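The Shelf by the Door

Every home has one flat surface that fills up first. In our apartment in Oravec it is the built-in counter between the kitchen and the hall, a wooden niche with a cabinet under it. When we moved in that November, it took less than a week for the mail, the keys and a bag of clothespins to settle there. I decided to clear it and keep it clear, and to write down what that took.

I started with the towels, which had been living on the counter because the bathroom cupboard was full. I own more than I need. The ones I kept are thick and soft, and they don't fold flat no matter what the care label promises.

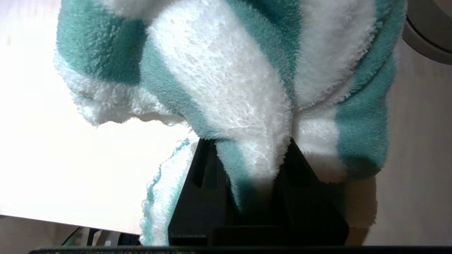 A fluffy towel needs a different fold from a thin one. I fold in half the long way, then in thirds, and press the air out with my forearm. Rolled towels look good in a store but take up more depth than my cupboard has. The stack now goes on a bathroom shelf I bought from Findenik for 50 dollars, and it holds everything we use in a week.

With the towels gone, I could see how little of the rest belonged there. The mail went into a Furkton wall file. The batteries went in a drawer. I set a rule that anything staying out had to be used every day, and that it had to stand at the back.
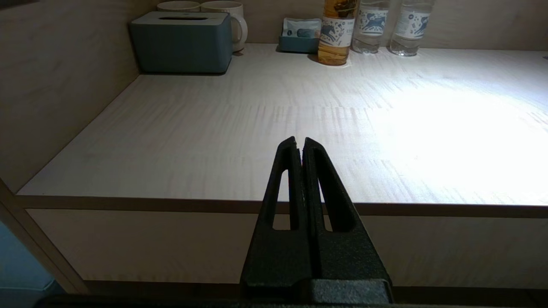 Cleaning the wood

Pale wood is easy to live with until the sun hits it. Then every ring and smear shows. I wipe the counter with a damp cotton cloth, following the grain, and dry it right after. The front edge gets the most wear, from sleeves and shopping bags, so I go over it twice. The whole job takes 20 minutes if I move everything off first. 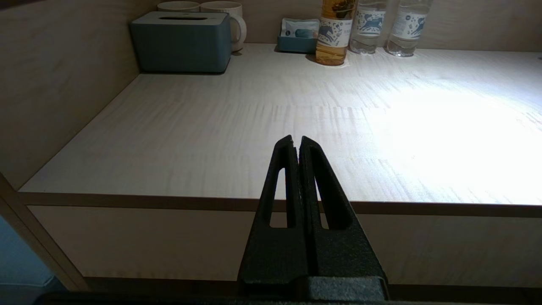
I tried a spray polish from Sirnell once and went back to water with a drop of dish soap. The polish left a film that caught dust. If a mark won't come off, I leave the damp cloth on it for a minute and try again. I stay away from scouring pads.
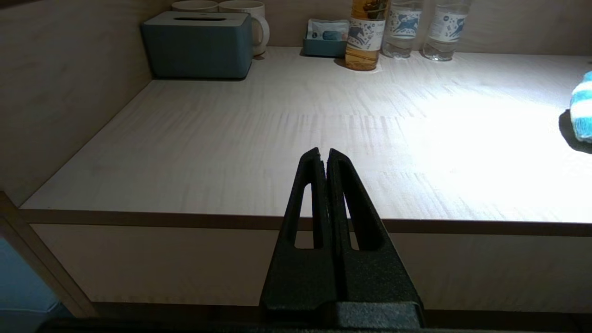
Deciding what gets to stay out was harder than the cleaning. I had put the coffee things away in the kitchen twice, and both times they came back. In the end I gave in. The two white mugs stand behind the tissue box, against the back, where an elbow won't reach them. The tissue box has a lid with a slot and a dusty color that goes well with the wood, so I don't mind looking at it. Keys now hang on a hook in the hall, and the clothespins are in the laundry bag. On most evenings it takes me a minute to put back whatever has drifted forward during the day.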